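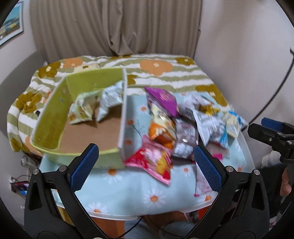
Pornau, April 24, 2026

I am back in the guest room and my feet hurt, but I want to write down the day before I sleep, because tomorrow we drive home and I will forget the half of it.

The open day was not in a hall, as I had imagined. Ostitico rents an ordinary apartment on the second floor, and they show the work in the rooms as they are. So the visitors take off their shoes at the door and walk in their socks past the kitchen. I had a hole in one sock. Orsolya saw it and said nothing, which was kind of her.

We were first in the bedroom. The bed has a blanket with stripes in olive green and white and large orange flowers, very like the one my aunt had, and in front of it stands a table with a light blue cloth with daisies. On the cloth was a green cardboard box with a divider, and next to it a heap of snack bags in all colors. The task is to take the bags from the heap and put them in the box. It sounds like nothing. Veronika Kozma, who led our group, told us that it is one of the tasks they find most difficult, for a bag of snacks has no fixed shape and it is also slippery.

She explained that the person holds the gripper in the hand and does the work with it, and the camera on it records everything. Later the robot should learn from these recordings. They want 2000 recordings of this task and they have 200. I asked if it is boring. She said that on Mondays yes.

Then the visitors could try. Barnabás went first, of course. He closed the fingers too fast and the bag jumped away over the cloth, and the whole room laughed. I was more careful. The fingers are black and have blue pads on the inner side, with a texture which you can feel if you touch it. You squeeze with your own hand and the fingers come together, and after a short time I forgot that I was holding a tool. I chose the purple bag, because it was on the top. I took it by the corner and it turned around and hung crooked, but I put it in the box. My second bag fell beside it. Veronika said this is also useful for them, and I do not know if she was only polite.

Roel Peeters from Stokthorpe was in our group too. He asked long questions about the cost, so we stayed too little time with the robot arm in the other room. I saw it lift a towel 7 times and fold it 2 times. Between the tries a young man had to pull the towel flat again with his hands. I liked to watch him as much as the machine.

Afterwards there was coffee, and a cake with poppy seeds. Botond Szabó was supposed to give a talk on the Ondrejka project, but his train was late and he spoke only a few minutes, still in his coat. I understood maybe a third. He speaks fast, and he used a word like "rollout" again and again - I must look it up.

On the way to the car Barnabás said that in our packing room such a thing would not survive one morning. I think he is a little angry about the bag. I would like to ask Veronika if I can come back in the fall, when they have more recordings. I have her address on the back of the parking ticket, and the parking ticket is in my blue jacket. Do not wash the jacket.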